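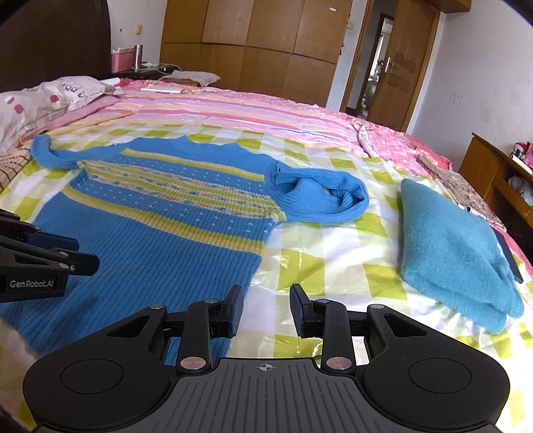 A ribbed blue sweater laid flat on a bed, with one hand-held gripper at the near side and a second at the left edge.

Drumus publishes its care routine for hand-held grippers used in clothes folding work

Grasosow, 20 Dec 2021. Drumus, a workshop for small automation tools, today makes public the full care and setup routine which it uses for its hand-held gripper pairs. The routine was written for the pairs working in homes under the Evwood project, where operators handle sweaters, sheets, towels and other soft household things. It is free to read and to copy for any team that works with similar tools.

The Evwood project started in April. Since then the Drumus bench has recorded 2,769 service entries. Of these, 1,792 were simple cleaning, and most of the rest concerned the finger links, the cables and the alignment between the left and the right tool. The company decided that this knowledge should not stay in one notebook on one bench.

Soft cloth is a difficult material for a two-finger gripper. A knitted sweater with a ribbed body can stretch between the fingers, and a plush cloth leaves short fibers on every surface it touches. The fibers are collected first at the pivots of the finger links, where the operator does not see them. After some days the fingers close more slowly, and one finger can arrive before the other. The operator then presses harder, and the wear becomes bigger.

For this reason the routine begins with the pivots. Before each working session the gripper is held with the fingers pointing down and opened and closed 20 times without any load. The movement should feel the same from the first time to the last. If there is a rough place in the movement, the links are brushed with a dry soft brush, first from the outside and then from the gap between the fingers. Oil is not used in the home. Even a small drop can pass to the cloth and leave a mark, so lubrication is done only at the bench, with the finger tips removed.

The second part concerns the finger tips. They are wiped with a cloth which is slightly damp and then left to dry in the open air. A tip with a cut or a sharp edge must be changed on the same day. Knitwear is the most sensitive to this fault, and a single lifted thread can spoil a row of pattern. Tips are always changed on both fingers together. The small screws are tightened by hand until they stop, and then a quarter turn more. Operators are asked not to use a powered screwdriver at this place.

The third part is the setup of the pair. The two grippers are put side by side on a flat, hard surface, closed, and compared. The tips should meet in the middle of the gap on both tools. Then the operator opens both of them fully and compares again. A bed is not a good place for this check, as the mattress gives way under the weight and the two tools do not stand at the same height. A desk or a kitchen table is suitable. When the pair agrees, the operator makes one trial with a flat piece of clothing, takes one edge with each gripper, lifts it by a hand's width and puts it down again. If the cloth slides out on one side only, that gripper goes back to the second part of the routine.

The last part describes when a gripper should leave the home and return to the bench. This is the case when a finger has side play that can be felt, when a housing has a crack, or when cleaning the pivots does not bring back an even movement. In the project so far, over 118 tools were returned for one of these causes. Side play was the most frequent of them. The usual repair is a new pivot set, and the gripper is back in its carrying case the next working day.

Drumus developed the routine together with Romaniuk, its service partner for spare parts. Romaniuk will keep pivot sets, tips and screws in stock for the whole length of the Evwood project, and will also accept orders from teams outside it. Worn pivots can be sent back with the order, and they will be measured before they are recycled.

The routine is available as a printed card for the carrying case and as a longer text with drawings for the bench. Both are in English, and a Polish version is in preparation. Comments from other workshops are welcome, especially from those who work with wool or with long-haired fabrics, where Drumus has less experience.

About Drumus
Drumus sets up, maintains and repairs small automation tools for research and service teams. The workshop is located in Grasosow.

Press contact
Drumus, Press Office, Grasosow
Printed cards can be requested at the same office.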